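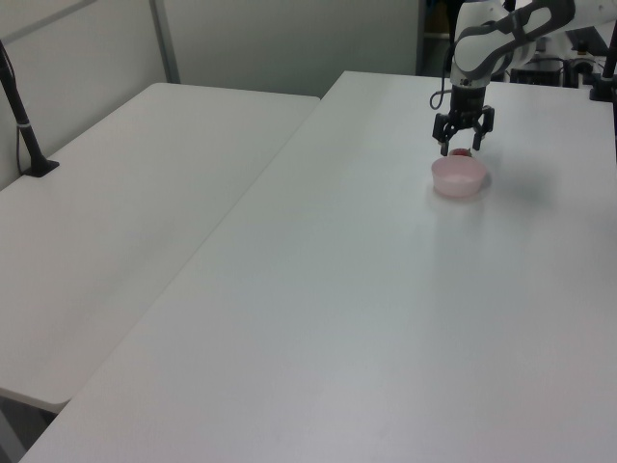

Parallel jaw over the pink bowl, November gripper trials.

Right, notes while I still remember them. We're down to two candidates for the small-parts cell, the Grisik parallel jaw and the Delaunay with the soft pads, and I've spent most of the afternoon on the Grisik because the Delaunay adapter plate came with the wrong bolt pattern (again!). So everything below is one-sided until Torkcombe sends the right plate.

I like it more than I expected to. The jaws close evenly, it's quick, and the driver came up on the first try, which has never happened to me with anything. I ran the usual bowl task, toy fruit in and out, same script we wrote for the old suction cup. Cycle counter said 1257 when I stopped, and that includes the junk cycles from this morning when I had the tool offset wrong by 3 mm and kept blaming the calibration. It was not the calibration. It was me typing the old flange length into the config – please, whoever edits that file next, put the units in a comment.

Closing speed: anything under 600 on the controller's scale is fine. Above that it gets a bit snappy and light things hop before they're held. I left it at 400, where it's still faster than our camera loop, so there's no point pushing it.

The strawberry is my favorite test piece and also the most annoying one. Plain round things are easy, you center on the blob and go. Leaves throw the grasp planner off – it counts the green as part of the body and shifts the center over, so you get a lopsided pinch. I masked out green before fitting the box and that helped a lot, though it's a hack and it'll bite us the day someone brings limes. 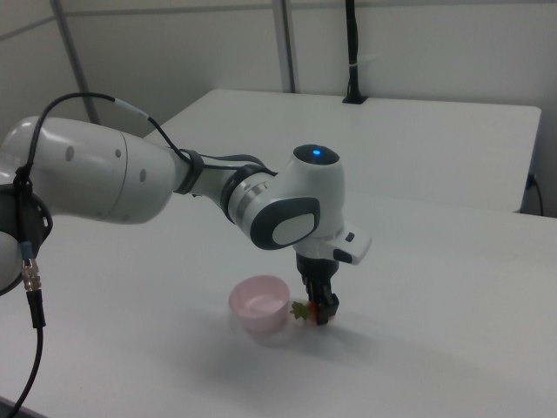 Orhun Baysal thinks I should drop the color mask and use depth only, and he says the Likulside camera is good enough at this range if we turn the smoothing off. Maybe! I tried depth-only in the spring and got mush near the tabletop, but that was the old firmware. Will retry with his settings.

Still to do: the force readings drift after a long run and I need to log them against jaw temperature. Cable slack at the wrist needs checking at full rotation too. Then the whole lot over again on the Delaunay.

Config is in the shared folder, the one ending in _jaw2. Don't use _jaw1.

Shares: 4 | Comments: 3

Orhun Baysal
Smoothing off AND the exposure fixed. Auto exposure will wreck it on a white table.

tk_bench
Did you try the longer fingertips? Ours bent a little on heavier parts but they were great for reaching into bowls.

mfl
Opened _jaw1 before I read to the end. Sorry about the emergency stop.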